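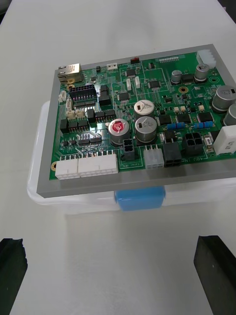

図7-1 灰色の枠に収まった緑色の基板。下は青い留め具のついた透明な収納容器

第7章 つなぐ前に、まず眺める

電子工作の教科書は、たいてい電圧の話から始まる。本書も第2章でそうした。読み飛ばした人が多いことは承知している。そこで本章では、電圧より地味で、電圧より人を泣かせるもの、すなわちコネクタを扱う。

基板を手に取ると、目はつい大きな黒い部品に向かう。初学者はこれを「頭脳」と呼びたがるが、まず見てほしいのは縁のほうである。図7-1では、左上の隅に金属製のLANジャック(RJ45)があり、左の縁に沿って小さな白いコネクタが並んでいる。外の世界との付き合いは、だいたいこういう端のほうで行われる。会社と同じである。

筆者がCirvilleの実習室で教えはじめた頃、Chae-won Myung先生に「線を挿す前に、相手の穴の形を紙に描きなさい」と言われた。絵心のない筆者は大いに不満だったが、その月のうちに逆挿しで基板を一枚だめにし、以後は黙って描いている。
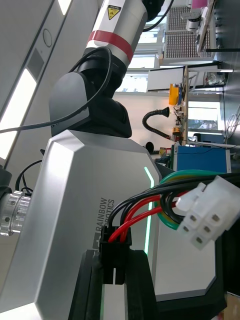 図7-2 電源線の束と白い多極コネクタ。緑と黄の縞は接地線

電源の線になると、太さも色も急に主張が強くなる。図7-2の束には赤、黒、そして緑と黄の縞の線が見える。色は親切な目印だが、保証書ではない。必ずテスターで確かめること。

7.1節では信号用、7.2節では電源用のコネクタを順に見ていく。鉛筆と消しゴムを用意されたい。消しゴムは大きめがよい。

前の章 | 目次 | 次の章 | 索引
当サイトではCookieを使用しています。 同意する
© Lurnden出版 お問い合わせ ページの先頭へ戻る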